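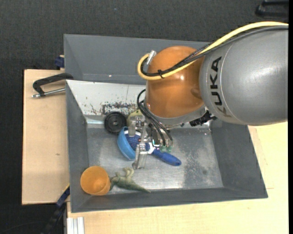
Sorting and storing odds and ends: your questions

What counts as a mixed bin?
Any open bin where unlike things end up together. A plastic cup, a toy dinosaur and a blue scoop in one grey metal bin is a mixed bin. A bin full of cups is not, and the advice on this page doesn't apply to it.

Can toys and household items share a bin?
Yes, for short spells. Move them to their own places when you next tidy the room. Scoops that have been used for pet litter or garden soil should be washed first or kept apart.

Is a metal bin better than a plastic one?
It depends on what goes in. Metal stands up to hard, heavy things and doesn't crack in a cold garage. It is noisier, it weighs more and it can rust. The Odness bin is metal and costs 699. The Ustora tub is plastic and costs 74.

My bin has brown marks on the inside wall. Is it ruined?
Usually not. Surface rust can be rubbed back with fine wire wool and wiped with a dry cloth. Keep fabric and paper out until you have done this – the marks transfer. If the metal flakes or you can feel a hole, replace the bin.

Do scuffs on the floor of the bin matter?
No. A bare metal floor will scuff wherever things are dropped in or dragged out. Lay a rubber mat in the bottom if it bothers you.

Why do small things always end up out of sight?
Cups and scoops take up the space and little plastic pieces slide under them. Put anything shorter than your thumb in a lidded box and stand the box in the bin.

Should cups be stored on their side?
They can be, but they roll and other things get inside them. Upright or stacked is easier to manage.

Will a bin mark a wooden table?
A metal one may. Put felt under the corners and lift it when you want to move it.

Do you sell dividers?
Yes. The Fodex divider comes in packs of 2 and fits the Odness bin only. Quote part number 1029 when you order.

Who do I ask about something else?
Write to Zane Vanags at Valcárcel.

Page last changed Apr 27, 2024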